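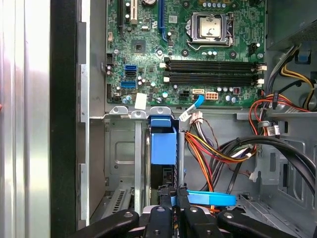
Green motherboard, side panel off.

OK, job hunt thread, because I got the offer at Brancombe on Monday and I am still buzzing!! Bench technician, days, full benefits. Let me share what helped me.

1/ I applied through their own careers page, not one of the big job boards. The form took me 5 evenings (I'm slow) but it saves as you go, so don't panic if you have to stop halfway through.

2/ My resume was two pages of everything I'd ever done. Carleen Hoani at the Drullen job center read it and crossed out half. Best thing that happened to me all month! Bring her a printed copy if you go, she loves a pen. 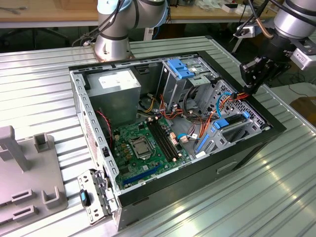
3/ Put the posting's job number in the subject line when you write to them. Mine was 295. I got an answer the same afternoon, and from a real person too.

4/ The phone interview was so much friendlier than I expected. They asked why I left Carhuamaca and I just said the commute was 92 minutes each way. They laughed, I laughed, we moved on to shift times.

5/ If you're under 18 they do have weekend openings, you just need a signed form from a parent. My cousin is applying now and I'm so excited for her.

6/ Brorkuris is hiring too, by the way! Front desk and warehouse, closing at the end of September. Ask me anything, I'm up till 11 tonight.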